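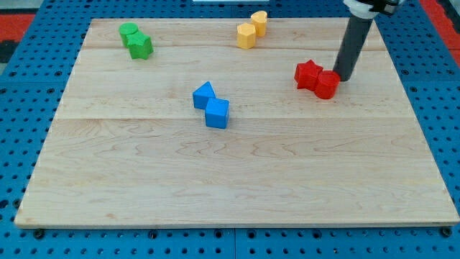
## How to keep a shot chart for a hockey game

A shot chart is a rink diagram with a mark for every shot on goal. You can keep one with a pencil and a clipboard, and after a few games it will tell you where your team shoots from and where it gets beaten. These steps are the ones we use for the Cornden home games in the Jisach adult league.

### Before the game

1. Print two rink diagrams per period, one for each team's shots. Half-rink diagrams are easier to write on than full ones.
2. Write the period, the opponent and both goalies' numbers at the top of each sheet.
3. Pick a seat near the red line, a few rows up. Behind the glass at one end you will misjudge distance at the other end.
4. Copy the rosters from the official scoresheet once it's posted. Don't use last week's. Numbers change.

### During play

Write the shooter's number at the spot where the puck left the stick. Add one of these marks:

- **Circle** around the number: goal
- **Plain** number: saved
- **X** after the number: rebound shot, taken within 2 seconds of the last one
- **P** after the number: power play

Only count shots that go in or would have gone in without the goalie. A shot off the post is not a shot on goal. A shot blocked by a defenseman isn't either. If you want to track those, use a separate sheet, or the main one becomes hard to read by the second period.

If you miss the shooter's number, put a question mark in the right place and keep watching. Location matters more. You can often fill in the number at the next whistle.

Deflections go to the player who touched the puck last, at the spot where it was touched. This is the one new scorers get wrong most often.

### Between periods

Count your marks and compare them with the scoreboard. A difference of one or two is normal. At the Stinelard rink the board is updated late, so wait a minute before you check.

Start a clean sheet for the next period and remember that the teams change ends. If you always draw the attacking net at the top, the change won't affect your charts.

### After the game

Enter the shots in a spreadsheet, one row each, with columns for game, period, team, player, zone and result. We split the offensive zone into five areas: slot, left circle, right circle, left point and right point. Anything from outside the blue line goes under "long."

Our file from last season has 2838 rows. Of those, 900 were from the slot and 800 were from the two points combined.

To get a shooting percentage for a zone, divide goals by shots and multiply by 100. Skip any zone with only a handful of shots.

### Common problems

**Both sides' totals are too high.** You are probably counting dump-ins that the goalie stopped behind the net.

**The slot is too crowded to read.** Use a larger diagram, or draw a second box in the margin for the slot only. The Joubert scorers do it this way.

**Shots don't match the official sheet.** Keep your own count and note the official total beside it.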